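March, late, kitchen table

Tired. Writing this fast before I fall asleep on it.

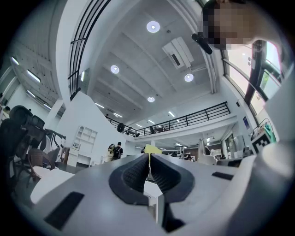 Indoors again, March.

Sourdough day 13. Starter finally doubled before lunch. Marked the jar with a rubber band at 7 this morning and by eleven it was well past it, bubbles all the way down. Smells like apples gone a bit off. Good sign I think. Last week it smelled like nail polish and I nearly threw the whole thing out.

Switched flour, that's the difference. The Peltau rye, coarse one in the brown bag. Was using the cheap white and feeding it whenever I remembered, so never. Now it's morning and night and I write it on the back of the door. Two missed feeds all month. Not bad for me.

So, the loaf. Mixed at noon. Wanted to wait till tomorrow but no patience. Used 200 grams of starter, too much probably, book says less. Dough went slack after the second fold and stuck to everything, counter, sleeve, the tap. Wet hands helped. Should of done that from the beginning. Third fold it held together a little, fourth I skipped for the phone call and then forgot there was a fourth.

Phone call: the Culberg apartment is gone. Somebody signed this morning. I'm less upset than I thought I'd be. The stairs were awful and the kitchen had one outlet. But the light in that back room. I had the table in there already, in my head. Oh well. There's another one coming up near the canal, smaller, they said maybe next month. They always say next month.

Anyway came back to the dough and it had gotten away from me, flat and wide like a puddle. Scraped it into the pan with the lid. Fridge for 3 hours when it wanted all night. Baked it anyway.

Result: low. Crust is great though, really dark, the crackly kind, it was ticking while it cooled. Inside is tight at the bottom and one enormous hole at the top, could lose a spoon in there. Ate four slices with butter standing up. Tastes better than it looks, sour in a nice way, the rye comes thru. Wouldn't give it to anyone.

For next time: less starter. Colder water. DO NOT answer the phone. Leave it in the fridge overnight like the book says. And buy a new blade, I dragged the old one across the top and it tore.

Other things. Paid the Björklund bill, finally, with the late fee, my own fault. Library books are due and one is under the car seat I think. Rained till four then cleared up and I walked to the bridge and back in the wrong shoes. First crocuses by the church wall, purple, one yellow. Knee fine going, not fine coming home. Stretched for maybe a minute, counts.

Finished the second Evus notebook yesterday, this is page one of the new one. Paper feels thinner. Ink shows through a bit. Or I'm pressing harder. Read back through the start of the old one and it's all complaining about the heating, page after page, and then one whole page about soup. Good soup, I remember it. Leeks and the end of a ham. Should make that again while it's still cold out, it'd go with the bread if the bread ever gets any taller.

Starter's fed, lid on loose, rubber band moved down. Alarm for six thirty. Still need to take the trash out. Doing that now, then bed.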